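The Stapler Wednesday

By the time Juwita Pelupessy had got her coat off, the kettle had been round twice and Danang was already arguing with the stapler. He did it gently, the way he argued with everyone, leaning over the controls with his sleeves pushed up and telling it that it was a good stapler, a fine stapler, and would it please stay where it was put.

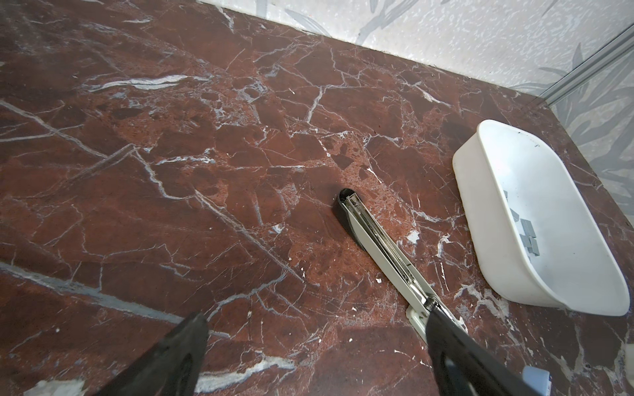

2 min read

"What are we on?" she asked.

"Thirty-one," said Danang Chong. "It wants forty-two before lunch."

"It" was the learner, which lived on a computer upstairs and which Juwita had never quite forgiven for having no face. All through August the Flernholm workshop had been feeding it mornings. Somebody took the handles and moved the arm, the arm moved its two black fingers, and every reach and fumble was saved and sent up the stairs. So far it had been given 2820 of these, and Mahmoud Hegazy, who looked after the numbers, spoke of them as other men speak of their tomatoes.

Juwita had come to the job from thirty years in the office at Dekker, the furniture people, where she had filled more staplers than she could bear to think about. They had hired her for her hands, Mahmoud said at the interview, and she had looked down at them in some surprise – they were ordinary hands, a bit dry in the winter – and said they could start whenever he liked.

She took the handles from Danang now and let her shoulders drop. The stapler lay open on the red marble with its spring showing, and the strips of staples were heaped in one end of their white tray. You had to come in slowly. If you hurried, the strip slid away from you, and then that was an example too, and Mahmoud kept it.

"Why do you keep the bad ones?" she had asked him in her first week.

"Because you always try again afterwards," he said. "I want it to see that part."

She had thought about that on the bus all the way back to Jullville, and had rung her sister to tell her, and her sister had said it sounded like a very peculiar office. 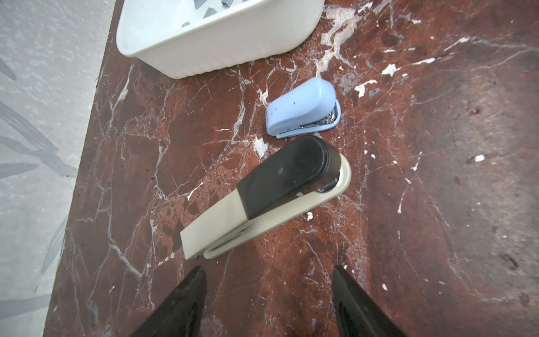
Anjani Sinaga
Fiction contributor

At thirty-six they changed things round, and the little blue one came out to keep the big one company. Juwita was fond of the blue one. She had owned one rather like it at Dekker, kept in her top drawer and lent to no one, until the day she left, when she gave it to the girl who was taking over her desk and then cried in the car park like a fool.

"You're smiling," said Danang. "It'll pick that up, you know. It'll be the only machine in the country that's sentimental about stationery."

"Then it'll look after them properly," said Juwita, and eased the fingers forward over the stone, a little to the left, a little more, while upstairs the computer hummed away and took it all down.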